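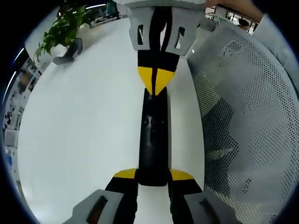
Besuch bei Brusier im Juli

Die Besteckfabrik Brusier öffnet ihre Hallen einmal im Jahr für Besucher. Wir waren am Vormittag dort, die erste Führung beginnt um 9 Uhr. Anmelden muss man sich vorher, pro Tag werden 100 Leute eingelassen. Geparkt wird auf der Wiese hinter dem Lager, der Werkshof selbst ist gesperrt.

Durch den Betrieb führte uns Arif Osman, der die Schleiferei leitet. Los ging es im Blechlager. Der Stahl kommt in Rollen an und wird zu Rohlingen gestanzt, die noch kaum nach Löffel aussehen. Danach werden sie gewalzt, beschnitten und geprägt. An der Presse ist es so laut, dass die Erklärungen vorher auf dem Gang gegeben werden. Gehörschutz liegt am Eingang aus.

Am längsten standen wir in der Schleiferei. Die Zinken der Gabeln werden innen mit Bändern geschliffen, erst grob, dann fein. Poliert wird in zwei Durchgängen. Für die Serie Sudeo gibt es außerdem eine matte Ausführung, die gebürstet wird und laut Osman mehr Arbeit macht als die glänzende. Auf unsere Frage nach der Stückzahl nannte er 2000 Teile pro Schicht, bei den Messern 1000.

Im Obergeschoss befindet sich das Musterzimmer. In flachen Schubladen liegen dort 238 Muster, darunter das schwere Hotelbesteck Hartono, das inzwischen nur noch auf Bestellung gefertigt wird. Anfassen ist erlaubt. Die älteren Stücke sind deutlich kürzer im Griff.

Die Führung dauerte knapp zwei Stunden. In der Kantine gab es Kartoffelsuppe und Streuselkuchen, beides zu vernünftigen Preisen. Der Werksverkauf daneben führt auch zweite Wahl, wir haben sechs Kuchengabeln mitgenommen. Kartenzahlung geht dort nicht. Wer mit der Bahn kommt, steigt in Sevance aus und läuft zwanzig Minuten am Kanal entlang.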